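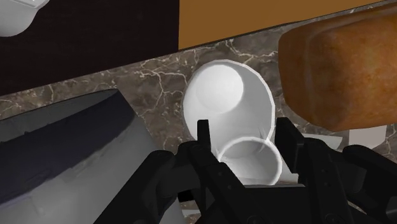

Dillmont Children's Book Fair: a visit report

July 3, 2019

I went to Dillmont with low expectations and a tote bag, and came home with the tote bag half full. The fair bills itself as the friendliest gathering of picture book people in the region. Friendly it was. Whether it was much of a book fair I'm less sure.

The program promised 600 titles on open display. They may well have been there, but a good third of what I picked up was board books with a button to press. I have no quarrel with board books. I do have one with a duck that quacks over the only sentence on the page.

Getting in

Entry was $5, paid at the side door on Eton Street, where the line moved slowly and the one sign pointed to the parking lot. Children got in free. The map left off the upstairs room, where the better small publishers had been put.

The biography table

I had come for the nonfiction, mostly the picture book biographies. Keskinen had the biggest stand, and I wish I liked the books more. Their new series covers mapmakers, printers and lighthouse engineers, all good subjects, and every one of the five I read starts with a child gazing out of a window and dreaming. Did they all? None of them had a source list. When I asked, I was told that parents don't read the back pages. I do, and so does every school librarian I know.

Upstairs, Bostine was doing it better with a lot less carpet. Their book on a traveling bookseller runs to 48 pages, has a proper timeline, and says plainly where the author had to guess. The paintings are muddy in places, and the ending is rushed, but I bought it.

The talks

Aarne Riihimäki spoke on illustrating history for six-year-olds. He was funny about hats (he once redrew a whole street of them after a letter from a reader) and vague about nearly everything else. He showed sketches for a book about a canal strike that I'd like to see finished. There was no time for questions because the puppet show had the stage next.

Kenji Szabo's session on reading aloud was billed as a workshop, meaning we sat on small chairs and listened to him read. He reads very well. I took down one tip, to let the children look at the spread before you start on the words, and I've tried it twice since with mixed results.

Would I go again?

Maybe, for one morning, and I'd start upstairs. Bring your own lunch. The sandwiches were gone by noon, and the coffee line ran straight through the poetry shelves.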